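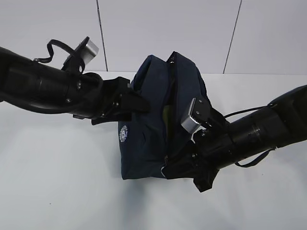 Figure 3: Two-arm hold on the soft bag, fixed camera. Left gripper high near the rim, right gripper low near the base.

4. Gathering the Examples

4.1 Setup

All examples in this paper were gathered at the Avgate room between October and 11/9/25, on the same bench, with the same two arms. White table, pale wall behind, nothing else on the table unless the task calls for it. We kept it plain on purpose for the first set. Clutter comes in section 6.

Three camera streams per example: one on each wrist and one fixed, looking at the whole workspace. The fixed view is the one used in Figure 3. Joint positions, gripper opening and motor current are logged along with the pictures. Everything is stamped by one clock (we tried separate clocks first - do not do this, we lost two days of work to drift and had to throw it all out).

The operator drives both arms by hand with a pair of smaller leader arms. Each leader maps straight to its follower, no scaling. No force is sent back to the operator's hands. This matters for soft things and we come back to it in 4.4.

4.2 Why bags

Most of the earlier Trolness set was rigid: blocks, cups, boxes with lids. A policy trained on that does fine on rigid things and falls over on cloth. Bags sit in between. There's a flat bottom that behaves more or less like a box, and sides that don't. The rim moves when you touch it. The opening changes shape, so a camera that could see inside a second ago may not see inside now.

They are also a proper two-arm problem. One gripper can drag a bag or lift it by a corner, but for anything to do with the opening you want one hand high and one hand low. The navy bag in Figure 3 is a fair case. Left fingers pinch the cloth near the top corner and it bunches up around them, right fingers hold the lower side. Something yellow-green shows through the opening, which gives the policy a cue for where the inside is. We found bright contents useful and used them in most of the bag examples, with a smaller group using dark contents as a check.

4.3 Tasks and counts

The full set has 3632 examples. Of those, 458 are bag examples, split over four tasks:

Steady. Both grippers take hold, bag stays upright on the table, hold until the tone.
Open. Pull the rim apart far enough that the fixed camera sees the contents.
Take out. One arm holds, other arm reaches in and removes the item.
Turn. Rotate the bag on the table so the marked side faces the camera, without tipping.

Steady looks too easy to bother with. We nearly cut it. But the other three all begin with it, and policies trained without Steady had a habit of letting go with the low hand too early. More on that in the results.

Every example starts with the bag placed by hand inside a taped area the size of a dinner plate, tape removed before recording so the policy can't lean on it. Facing direction was drawn from a list made ahead of time. Operators did not get to pick. When they pick, they pick the easy one, and so did we.

An example ends when the operator presses the pedal. Failed tries are kept and labelled as failed, with a one-word reason from a short list (slip, tip, tangle, reach, other). There are 70 failed bag examples in the set. They aren't used for training here but we release them, someone may want them.

4.4 What went wrong with the grasp

Pinching cloth is harder to judge than gripping a box. With no force sent back, the operator goes by eye, and by eye a light pinch and a firm one are the same colour of dark finger on dark cloth. Early on the grippers were closed all the way every time. That holds the bag but pulls the rim into a hard fold, and then Open is a mess.

Two changes helped. First, a small meter on the operator's screen showing motor current for each gripper. Green band, red band, that's it. Second, a rule about where the high hand goes: near a corner of the rim, never the middle. A corner gives the fingers more cloth to close on. In the middle the rim just folds inward and covers the opening.

The low hand has its own trouble. It comes in close to the table and the fingers can reach down past the bottom of the bag, so a few milimetres of bad height and they scrape the surface. We put a soft floor in the controller that slows the arm near the table. It does not stop it dead, as operators hated that and started fighting the leader arm. The slow-down is logged as its own channel, so anybody training on the set can see where it kicked in and drop those steps if they want to.

Zippers: leave them open before the start. We did try a closed-zipper task for one afternoon. Small pulls, chunky fingers, almost no clean examples. Dropped from the set.

4.5 Views and what blocks them

The wrist cameras are good up until contact and then much less so. Once a gripper is against a bag, the wrist view is mostly cloth. The fixed view has the opposite problem: good look at the whole bag, but arms come across it. In Figure 3 the right wrist module covers part of the fabric close to the opening, right by the coloured item. A bit lower and the item would be gone from that view altogether.

We could have moved the fixed camera higher. Tried it, gained the opening and lost the base, so the low hand was then the one hidden. Stayed with the original spot. The policy takes all three streams, and during training we blank one stream at random so it doesn't get attached to any single view. Numbers for this are in Table 5.

Lighting is room lighting and was not evened out. The table comes out brighter toward the right than at lower left, and there are soft shadows under the bag and grippers. We left it in. The Pace baseline was trained under flat studio light and it's noticeably worse on our bench, which we take as a hint that some uneven light in training is no bad thing - though we did not test this properly and would not lean on it.

4.6 Checking and cleaning

Every bag example was watched back once, at double speed, by someone other than the operator. The checker confirms the task label, the end point and the success mark. Where checker and operator disagreed, a third person decided. There were 153 such cases in the full set, mostly about where Open ends. "Contents visible" turned out to be a loose rule, a sliver of colour counts for one person and not for the next. We now ask for the item to stay in view for a full second, and all Open examples were relabeled to that rule.

Still pauses longer than two seconds at the start were trimmed. Pauses in the middle were not. Operators stop mid-task when they are unsure, usually right before the second gripper closes, and cutting those makes the motion look more confident then it was. Whether a policy should copy the hesitation is a fair question. In our runs it did copy it, and success on Take out was slightly better for it, possibly because the bag has time to settle after the first pinch.

Files are stored in the Rerkano format with no changes apart from the slow-down channel. Older readers skip that channel without complaint.

4.7 Limits of this set

One bench, one pair of arms, one style of gripper. Bags are all small enough to stand on the table between the two hands, and all of them have a flat bottom. Totes that slump, drawstring bags, plastic shopping bags: none of these are covered and we would expect poor results on them. Operators were all from our own group and got better over the weeks, so later examples are faster and smoother than early ones. The order is kept in the file index for anyone wanting to look at that. We split train and test by bag and not by date, so both halves have early and late work in them.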